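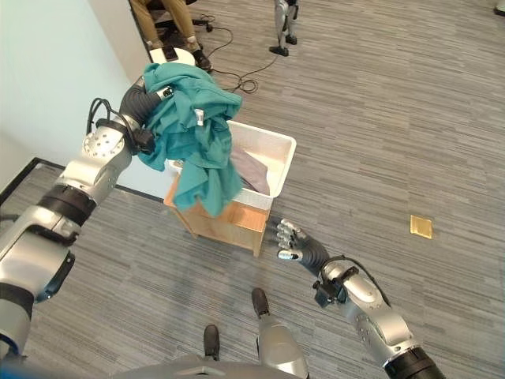

Wrist cables, second go

Quick one, lunch is nearly over. The laundry job at Drenditham is back up, mostly, and I want the cable stuff written down before I forget it like I did in April.

So. Two arms, one basket, some cloths. Left hand takes the teal cloth by the top edge, the right one stays open and low next to the stool until it gets called. Simple enough on paper. The trouble was never the hands, it was the black cable that loops over the joint cap on the left arm and comes down the side of the wrist. Too short and it pulls when the arm stretches out. Too long and it flops around and snags on the cloth, or on the basket rim, or on me.

What I did this time:

Arm powered off and resting before anything else. Yes I skipped that once. No, not again.

Took the old ties off, all of them. They'd been pulled way too tight and there was a shiny flat spot on the jacket. Swapped the cable for the spare from the Plarkton box.

Moved the arm by hand to its longest reach, THEN set the loop. Last time I set it with the arm tucked in, which is why it pulled. Dumb.

Added 2 fingers of slack past that. Not a real unit but it works for me.

Went over the screws on the joint cap. One was loose, just barely. Backed it out, drop of threadlocker, back in. Wiped off the extra.

Same thing on the right arm, where the cable arcs over the forearm to the wrist. That one was fine so I left it alone, only cleaned it.

Then power, homing, slow moves with empty hands. Then slow moves with a cloth. I ran 100 picks at low speed and it dropped 9, nearly all of them the thin cloths that slide down flat in the bottom of the basket. No cable faults though, and before this I was getting one every 14 picks or so. I'll take it.

Other stuff I keep forgeting:

Basket goes on the wood stool, not on the carpet. Every height in the routine is saved for the stool.

Line the stool up before homing. If it gets bumped, start over, don't nudge it back by eye.

Check the feet. They creep a little on carpet and then all the grabs land short. I want tape marks down but tape won't stick to this stuff. Ideas welcome.

Save the old joint offsets before touching anything. The Jacquet tool overwrites them and doesnt ask.

Still to do: finger pads on the left hand, they're getting slick. Sleeve for the new cable, waiting on Wiltow to ship it. And a full speed run, probably Monday if the sleeve shows up by then.

Ok, back to it.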